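### 3.2 Watering habits and window light

What we love about houseplants is how much they tell you about a home. In Mullby we followed 224 potted plants through one winter, and the keenest growers watered from whatever was closest to hand (Figure 2).

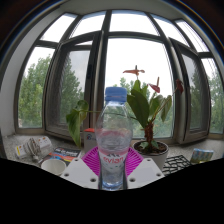

**Figure 2.** Water bottle and potted anthurium.

Light mattered even more than water! Plants within 50 cm of the glass put out new leaves as early as January. 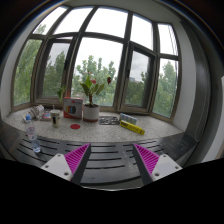 Leaf colour was our favourite measure, simple and surprisingly steady. We scored it every 14 days against the Drirnau chart. Outside trees complicate things: where green treetops fill part of the lower panes, as at this sill, we logged sky and foliage separately. 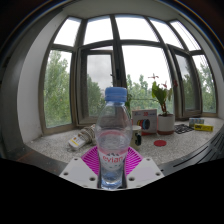 The same scoring was used for the 23 plants kept in kitchens, where steam seemed to help the ferns along nicely.
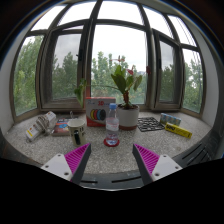 *Mullby, June 1, 2019*

A second round of scoring is now under way, with flowering plants added to the list.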